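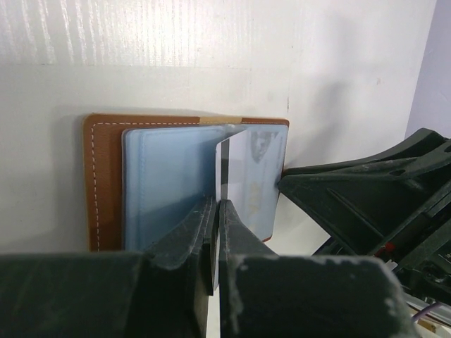 Kartenetui Pyo, aufgeklappt, mit Klarsichthüllen und heller Ziernaht

Kartenetui Pyo von Deson
Art.-Nr. 918, Farbe: Rotbraun

Es gibt Menschen, die mit einer einzigen Karte durchs Leben kommen. Für alle anderen haben wir das Pyo im Sortiment. Es nimmt die Bankkarte auf, den Büchereiausweis und auch die Stempelkarte der Eisdiele, der seit September 2 Stempel zum Gratisbecher fehlen.

Außen rotbraun in Lederoptik, mit abgerundeten Ecken und hellerer Schnittkante. Die weiße Naht läuft parallel zum Rand und tut nichts weiter, als ordentlich auszusehen – was man nicht von jedem Inhalt einer Jackentasche behaupten kann. Innen ein Stapel durchscheinender Kartenhüllen mit leicht bläulichem Ton. Man blättert, findet die gesuchte Karte meist beim zweiten Durchgang und zieht sie nach oben heraus.

Neue Hüllen sitzen anfangs stramm. Das gibt sich nach einigen Tagen. Wer zwei Karten in ein Fach zwängt, darf das gern tun, sollte sich aber später nicht über die Weite beschweren.

Gewicht leer: 97 g
Verschluss: keiner
Pflege: mit weichem Tuch abwischen, nicht in die Waschmaschine (auch nicht versehentlich in der Hose)
Lieferung: im Karton, ohne Karten

Kundenstimme
»Mein altes Portemonnaie von Datar war dicker als mein Pausenbrot. Das Pyo passt in die Hemdtasche. Den abgelaufenen Schwimmbadausweis habe ich trotzdem mit umgezogen.« Sudheer Kartha, 28. Dezember 2019

Im Lager Prembridge sind noch etwa 252 Stück vorrätig. Ersatzhüllen bitte unter Angabe der Artikelnummer anfragen.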